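Skip to content Laundry Kitchen Closets Workshop Search

Household > Closets > Winter Coats

8 min read

Putting Away Puffer Jackets: Which Tips Hold Up

Every April I read the same advice on storing winter coats, and every April a good third of it sounds like it was written by somebody who sells bins. I have six puffers to deal with in this house, bought over 15 years, some down and some polyester, and I've tried most of what gets passed around. My verdicts follow. You may have a bigger closet than I do, so adjust.

Wash it before you store it

Yes, with limits. Skin oil around the collar and cuffs does set over a summer, and food spots attract moths and silverfish. But "wash everything" is lazy advice. A jacket that got worn four times over a mild winter needs a damp cloth on the collar and that's all. Washing a puffer is hard on the seams and a nuisance to dry, and I'd sooner do it every second year than wear out the stitching for the sake of a rule.

If you do wash, read the tag first. Mine mostly say cold, gentle, front loader. A top loader with a center post will twist a puffer into a rope, and I've had one come out with the filling shoved into one sleeve. Close all the zippers. Use half the detergent you think you need and run a second rinse.

Special down wash

I was ready to call this a racket. I tried an 11-dollar bottle of Prendthorpe on one down jacket and the mildest unscented liquid I had on another of the same age. They smelled the same and fluffed up the same. The Prendthorpe did rinse out faster, so if your machine is poor at rinsing there may be something in it. For polyester fill I wouldn't bother.

Fabric softener is a flat no for either kind. It coats the fill and the jacket goes limp.

Tennis balls in the dryer

This one works, grudgingly. Two or three clean ones, low heat, and plan on a lot longer than you'd like. My thickest jacket took 125 minutes in total, with stops to pull it out and break up clumps by hand. The articles that say "a quick tumble" have never done it. Wool dryer balls do the same job with less racket, but I already owned the tennis balls.

Check the collar, the hem and the armpits last. The outer panels feel dry long before those do. If you can still find a lump the size of a grape, it goes back in. Then leave the jacket out overnight, even if you're sure.

Vacuum bags

The big one, and the one I argue with people over. The promise on the Jasdale pack was that a whole winter wardrobe would fit under one bed. It did fit. It also came out in the fall looking like a stack of placemats. The polyester jackets came back after a day and a tumble. The older down one never got its full loft again, though to be fair it was old and I can't swear the bag did it.

My rule now: vacuum bags for a move or a suitcase, never for the summer. Two of my bags had let the air back in by July anyway, so I'd squashed the coats for nothing.

Cedar, lavender and the rest

Moths want wool, fur and dirt. A clean nylon shell holds little interest for them. Cedar blocks smell nice for a month and then need sanding, which I have never once remembered to do. If your coat has a wool collar or a knit cuff, fine, put a block in. Otherwise save the money. The little Mudton sachets I bought leaked an oily spot onto a lining, so I'd keep anything scented off the fabric.

Hang or fold?

Most lists say hang, always. I don't buy "always." A light puffer on a wide hanger is fine. A long heavy one hung from its loop for half a year will pull at the neck, and thin wire hangers leave points in the shoulders. I hang the short ones and fold the long ones.

Folding doesn't need a special method, whatever the videos tell you. I do it on the bed, where there's room for the sleeves:

1. Empty the pockets. Tissues, receipts, gum. Check the inside pocket too.

2. Close the zipper all the way up and fasten any snaps, so the teeth don't chew on the lining.

3. Spread the jacket out on the bed and run your hands down the channels. You're feeling for clumps and for loose threads at the seams. Have a look at the shoulders while you're there, as small puckers in the stitching are easy to miss when a coat is on a hook. Set the collar so it isn't doubled under itself.
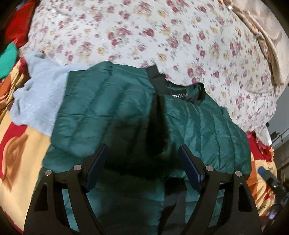 4. Fold the sleeves in across the chest, loosely. Don't press them down.

5. Fold the bottom up to the collar, once. If it wants to spring open, let it.

6. Lay it in the bin or on the shelf with nothing heavy on top. Heaviest coat at the bottom, and I stop at three to a bin.

The rolling trick, where you stuff the jacket into its own hood, is good for a backpack and bad for a summer, for the same reason as the vacuum bags.

What to keep them in

A cotton pillowcase does nearly everything the fancy storage bags do. An old king-size one will take a man's medium with room left over. I did buy one Dauda canvas bag to see what the fuss was about. It's a nice bag. It has a handle. The jacket inside came out no better than the one in the pillowcase.

Plastic bins are all right in a dry closet. In a basement or an attic I don't trust them, and dry cleaner's plastic should come off the day you get home. As for those packets that soak up damp, I put them in half my bins one year and couldn't find any difference in the fall. My closet is dry, though, and yours may not be.

Airing out in the fall

Pick a dry Sunday before the first cold morning and take everything out together. Shake each coat hard, holding it by the hem, then hang it somewhere with moving air. A polyester puffer is ready by dinner. Give down until the next day, and if it's still flat, ten minutes in the dryer on low with the tennis balls.

Freshener sprays just put perfume over the closet smell. If a jacket still smells stale after a day outdoors, it went away dirty or damp, and it needs the wash it should have had in the spring.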